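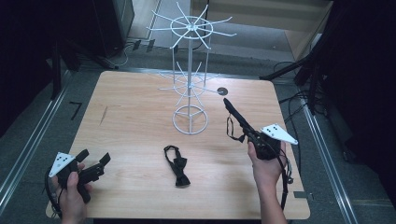 Bow ties, spinner rack, one gripper per hand. The left one is waiting its turn.

I've been putting off this post because I wanted to have an opinion first, and after a fortnight of hanging bow ties on a shop rack with a pair of hand-held grippers I have far too many of them. So grab a cuppa, this one rambles.

If you've read the last few entries you'll know I've been choosing between two sets of fingers for the hand-held grippers. The first set is the Kutent fingers, long and fairly stiff with a flat pad. The second set is from Illey, shorter, softer, a bit rubbery at the tip, and dearer (I paid 38 dollars a pair for those and I'm still cranky about the postage). Both fit the same gripper body with a bit of persuasion and a 2 mm hex key. The plan is that whatever works in my hands goes onto the arm later in the year, so I'd like to get it right now, while changing my mind only costs me an afternoon.

Why bow ties? I'd done cups. I'd done blocks. I'd done folding a tea towel, which everybody does, and everything I tried could fold a tea towel to some standard or other. What I wanted was something with a stiff-ish lump at one end and a floppy loop at the other, where you have to care about both. A pre-tied bow tie is perfect for that! You can grab the knot easily with practically anything, but then the strap goes wherever it likes, and the strap is the bit that has to go over the hook. Grab the strap instead and the weight of the knot pulls the loop closed into a skinny little slot, and now you're trying to thread that over a thin wire hook that's angled up at you and happy to swing away on its pole.

The rack is the white wire sort you see on a shop counter with keyrings on it. Two tiers, hooks going out like spokes. I love this thing. It's a cheap bit of shop gear and it's a better test fixture than anything I've built on purpose. It spins when you bump it, so it punishes you for pushing. The hooks on the top tier have their neighbours quite close, so if you come in a bit wide you collect the wrong one.

Right, the fingers.

Kutent first. Reach is the big win. With the long finger I can come in at a diagonal, strap hanging underneath, and keep the bulky part of the gripper well away from the hooks. On the lower tier that matters a heap, because the upper hooks are hanging out over the top of you and anything tall on the gripper wants to clip them. And there IS something tall on the gripper, namely the marker plate, the white triangle with the dots. More about that in a sec.

Where they let me down is picking the strap up off the bare timber. The strap is thin and lies dead flat, and the pads are flat too, so you get this horrible thing where both fingers come down either side, you squeeze, and the pads slide neatly together over the top of it. I got into the habit of going for the strap right next to the knot, where it lifts off the table a smidge. That works nearly every time, but then you're holding the loop at the wrong end and you have to swap hands in mid-air. Fine for me. I don't fancy teaching it to the arm.

Illey next. Much nicer off the table. The tips squash a little and sort of scrunch the strap up between them, and once you've got it, you've got it. I could pick up from the far side of the loop, lift, and have it hanging the right way round straight off. Lovely! Then I'd get to the rack and the trouble started. They're short, so the gripper body ends up right in among the hooks, and when I let go, the strap didn't always let go of me. The rubbery surface hangs on for a moment after you open. You draw back, the loop comes with you, the rack turns, and the bow tie goes on the floor. I said some words.

I kept a tally for the serious runs, 200 hangs for each set, done in lots of short sessions because my forearms are apparently made of custard. Counting only the clean ones (picked up, hung on the hook I'd chosen, nothing knocked off, no second go) the two came out close enough that I wouldn't buy either on the strength of the number. What differed was where they failed. Kutent failed at the table and Illey failed at the hook. If I were doing this for a living I'd say that's the interesting result. As a person who wanted to be told which one to buy, I found it pretty annoying.

A few odds and ends about the rest of the setup, as a couple of you asked in the comments last time.

The marker plates. Yes, they're triangles, and yes, they stick out. The tracking wants to see the dots at all times, and the dots want to be on something rigid, so up on top they go. I tried them lower and lost tracking whenever I rolled my wrist in to present the loop. I tried them smaller and the pose got jittery, which looks hilarious on playback, as though the gripper's had nine coffees. The current size is the compromise. You learn to drive them a bit like you're carrying a tray. The right one I tend to roll outward so the point faces away to the side, and that keeps it clear of the hooks. I didn't decide to do that, I just noticed in the recordings that I'd started doing it.

Cables. Each gripper has one, both black, both curly in the way that always wants to be somewhere else. The right one goes back past my forearm and over the front edge of the table and it behaves. The left one curls down toward the corner and every so often it drags across whatever's lying on the tabletop. I've lost more than one good run to a bow tie being shifted by my own cable. A wireless version would be great, but I've heard enough grumbling about dropouts that I'm staying with the leads for the time being.

The controller. I swapped from the old board to the Droltetti one in June and it's been a quiet improvement. The old one sampled the finger opening slowly enough that a fast release came through as a step, shut and then open with nothing in between. With the new one I can see the opening as a proper curve, and that's how I worked out the business with the Illey tips hanging on. On the plot the fingers are well open and the strap's still coming along for the ride in the video. I'd been blaming my timing! The setup software is not pretty, mind you. It has a settings page with 234 entries and no search box. Someone at Droltetti should be made to sit with that for a morning.

Cameras. I was going to compare two of them in this post and I've run out of puff, so it'll be its own entry. Short version: the wider lens is better for the upper tier, where the hooks otherwise run out past the table and you lose your sense of how far away they are. White wire hooks over a grey floor are not kind to depth cameras at all. The pole comes through, the hooks come and go. I've been thinking of putting a bit of coloured tape on the tips, but that feels like cheating, and no shop is going to do it for me.

The table's a nice pale timber top and I wish I'd been kinder to it. Black strap on pale wood is about as easy as contrast gets, so next round I want to put a dark cloth down and see how much of my success was simply being able to see the thing. I suspect the answer will be humbling.

So which fingers? For now I've gone a bit mongrel. There's a third option, a thin sleeve from Berchtold meant for a different gripper altogether, that slips over the end of a long finger. You get the Kutent reach and a tip with some give in it, and the surface is a sort of matt stuff that doesn't seem to cling the way the Illey ones do. I've only done a handful of hangs with it and I don't trust my impressions yet, mostly because I'm much better at hanging bow ties than I was at the start. That's the flaw in all of this, by the way. I did Kutent first and Illey second, so Illey got the benefit of my practice, and I should have alternated them. I knew that at the time. I just couldn't face changing the fingers over every ten minutes with that fiddly little screw.

I'll do it properly for the sleeves: shuffled order, same hooks, same bow ties, dark cloth and bare table both. If anyone's got a finger design they reckon can lift a flat strap off a hard surface AND let go of it politely, put it in the comments and I'll have a crack at printing it. Files with dimensions in millimetres, please. Last time someone sent me one in inches and I printed a gripper finger fit for a giraffe.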